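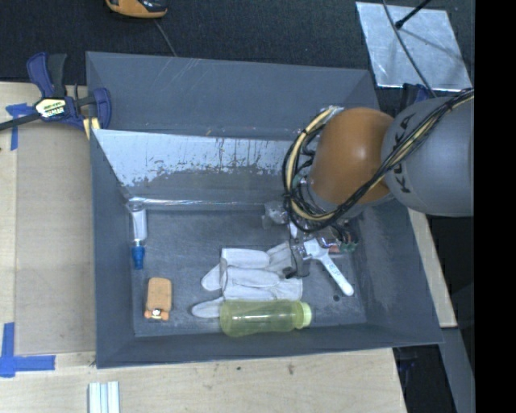

A robot arm reaching into a big grey bin.

How do you dig up a Roman rubbish pit?

I love rubbish. Not the stuff in your kitchen bin (yuck), but really, really old rubbish! I'm an archaeologist, and some of my happiest days have been spent kneeling in a hole that somebody filled with their leftovers long before my great-great-granny was born.

My favourite hole is at a place called Weltmont. Roman families lived there, and they had no bin lorries, so they dug pits behind their houses and threw everything in. Broken pots, oyster shells, chicken bones, a shoe with a hole in it. When the pit was full they covered it with soil and dug another one. We have found 14 pits so far and I'm sure there are more under the next field.

So how do we find a pit nobody has seen for ages? We look at the colour of the soil! Once the grass and topsoil are off, a filled-in pit shows up as a dark patch, a bit like a tea stain on a tablecloth. Then we dig out just one half of it. That leaves a straight wall of earth down the middle, and in that wall you can see stripes, like the layers in a cake. The bottom stripe went in first, so it's the oldest.

We dig with small trowels, and we go slowly. One pit took us from May right through to the end of the summer, and it was only as deep as my shoulders! Everything from each layer goes in its own bag with a number on it. If the bags get muddled we can't tell which bits are older, and then everyone is grumpy at teatime.

The biggest pit, which we call Skunik (it's a long story and it involves a smell), gave us roughly 3,000 pieces of pottery. Most were smaller than a biscuit. We washed them all with old toothbrushes, and I found one with a dog's paw print in it. The dog must have walked over the clay while it was still soft!

Words to know
Topsoil: the crumbly top layer of the ground, where plants grow.
Trowel: a small hand tool for scraping away soil.
Layer: one stripe of soil, with everything that was dropped in it.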